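Modholm handheld demos – README

Read this before you load anything. Last touched in February, a few bits still to fill in. 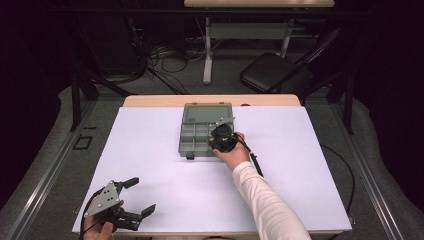 Short version: people do small table-top jobs with a pair of hand-held grippers, one in each hand, and we record what the grippers see and where they go. No robot arm in the loop while recording. The policy gets trained on the gripper poses and finger widths and then run on the two-arm rig. If you want leader-arm teleop data, wrong folder, go to modholm-teleop.

What's in the release

3,613 episodes kept, after cleaning. Another 703 were recorded and dropped, see Dropped episodes. 4 task families:

box_open – release the latch on a compartment organizer, lift lid, leave it standing
box_sort – lid already open, small parts go from board into compartments
box_close – lid down, latch shut
box_swap – move a part from one compartment to another, either hand

Not balanced. box_sort is well over half of it. Weight your sampler or you'll get a policy that thinks everything is sorting.

Each family has its own folder, with a splits.txt in it. Please use the splits as given, they're by operator and not by episode, so random re-splitting leaks. We did that ourselves the first time round and the numbers looked fantastic for a week.

Layout of one episode

head.mp4 – view from the head, over the table
left.mp4, right.mp4 – gripper views
pose_left.csv, pose_right.csv – time, position, quaternion (x y z w, NOT w first)
width.csv – both finger openings, in metres
meta.txt – task, operator code, session code, flags

All times are in seconds from the start of the episode. Videos and csv files share a clock but not a rate, so line them up by timestamp. Don't line them up by row number. Someone does this every time.

Positions are in the board frame. Origin is the near left corner of the white board, x to the right, y away from the operator, z up. If z is negative for more than a few rows then tracking has slipped and the episode should have been flagged. Let us know if it wasn't.

How demos are done

Operator stands at the near side of the board. White board on top of the table because the bare wood gave us glare under the lights and the tracker didn't like it. Organizer goes near the middle, latch facing the operator. Not taped down, position is meant to vary a bit.

Then:

1. Start with both grippers held clear of the box, fingers open.
2. Wait for the beep. Anything before it gets trimmed.
3. Do the task at a normal pace. Slower than you would with your fingers, but no freezing in mid air while you think.
4. One hand can sit idle. Park it low and off to the side, and keep hold of it. Don't put it down on the board.
5. Finish with both grippers clear of the box, hold still, press the pedal.

If you fumble a part and recover, keep going. Recoveries are useful and we want them. If the part goes on the floor, stop and press the pedal twice, that marks it as failed.

Never touch the box or the parts with your fingers during a take. Sounds obvious. People steady the lid with a knuckle, and the robot has no knuckle.

Cables: let them run back over the wrist and off the board on your side. If one loops in front of the fingers, the gripper view is rubbish and the take gets binned.

Plain sleeves please, pushed back off the handle. No watches.

Gripper notes

Finger pads come from Hisell. They wear. We swap them when they start to slip on the smooth parts, and meta.txt has a pad_set field so you can see which takes used which set. Didn't start logging that until session 12, so earlier ones just say "none".

Width calibration: close fully, open fully, close again, at the start of every session. Results in calib.txt. Left gripper reads slightly wide when fully shut on the earliest sessions, we corrected it in the csv but the raw files are untouched. Use the csv.

Parts list and box sizes are in hardware.txt. Mounting plate drawings were done by Ziółkowski and aren't ours to hand out, ask them.

Dropped episodes

Index is in dropped.txt with a reason code against each one.

T – tracking lost
C – cable across gripper view
F – fingers or hand touched the object
P – pedal pressed late, long dead tail
X – other, usually a comment next to it

F takes are kept on disk and can be requested. Don't train on them unless you know why you are. P ones could probably be rescued by trimming, haven't had time.

Training notes

Baseline is run on box_sort only, 2,000 episodes, relative gripper poses, both hands predicted together. Config is in baseline/. Predicting the hands seperately worked worse, they drift apart and then one ends up under the lid.

Box_close is the hard one. The latch is small and dark and the gripper tends to cover it just when you need to see it. The head view helps a little. We leave it in for training but the rig doesn't have an identical viewpoint, so expect a gap there.

Reachability: a human wrist does things our arms can't. Run check_reach before training and throw out whatever it says to throw out. Mostly steep wrist angles at the far edge of the board.

First run on the rig – low speed, hand on the stop, no parts in the box. Then parts.

Known problems

– A batch from one Thursday session has left and right swapped in meta.txt. Videos are correct. Fix script is in tools/, run it once only, running it twice swaps them back
– audio was stripped but a few head videos still carry an empty audio track, some loaders choke on it
– lighting changes part way through session 20
– box_swap has very few left-hand takes
– frame rate dips at the start of some gripper videos, first half second

Use

Research use is fine, commercial use ask first. Operators agreed to hands and arms being recorded. Don't try to work out who the operator codes are.

The loader was written by Rereo and has its own licence, see loader/LICENCE. Bugs in the loader go to them, bugs in the data come to us. Include the session code and episode number or we can't find it.

To do

– colour correction for session 20 onward
– trim the P takes
– more left-hand box_swap
– write up the reach check properly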